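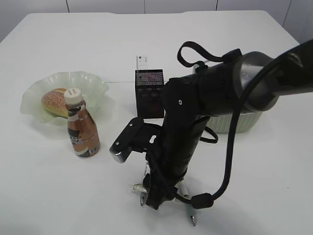
How long should a desk reset take?

Seven minutes at the end of the day. Longer than that and people quit by week two.

Shares 18 | Comments 7

OPENING (keep short, room is still getting coffee)
Thanks to Staner for having us. Talk is about small stuff on tables. Food, pens, scraps. Skip the bit about filing cabinets, no time.

Ask for hands: who has eaten lunch at their desk this week? Wait for laugh.

FOOD AND WORK ON ONE TABLE
Bread roll in a green glass bowl, ruffled edge. Coffee drink right up against it. Pens on the same table. Normal desk!! Say this slowly.
Point = the bowl is doing a job. Crumbs have somewhere to go. Don't take the bowl away, people just use the keyboard.
Bottle: pick one spot, away from paper. Todside lost a whole morning to one spill. 400 pages reprinted.
Mesh pen holder near the middle, reachable. Good.
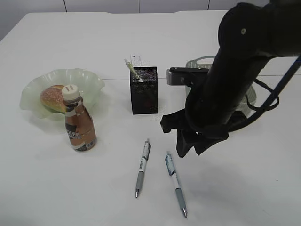

THE BASKET
One basket per table, light, with a handle. Anything without a home by 5 pm goes in it. Sort it tommorow, not tonight.
Haruna bought 600 of them in March. Half went under desks as footrests, fine, whatever.
Rule for pens: back in the holder, never the basket. They sink.
Rulers flat in the drawer.

SCRAPS
The little brown crumpled bits. Wrapper? Leaf? Doesnt matter. If you have to ask, it goes.
Same with a bottle lying on its side by the ruler. Stand it up or take it to the kitchen.
Pause, let them look.

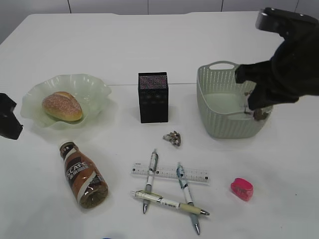 Someone at the Fudent session objected that a basket just moves the mess two feet over, and that hers was still full from the month before. Fair. Answer: put a limit on it. Basket full = no new stuff till it's sorted. She said she'd try a smaller one.

CLOSE
Tonight: one table, seven minutes, timer on phone. Handout by the door. Questions til they kick us out

Shares 18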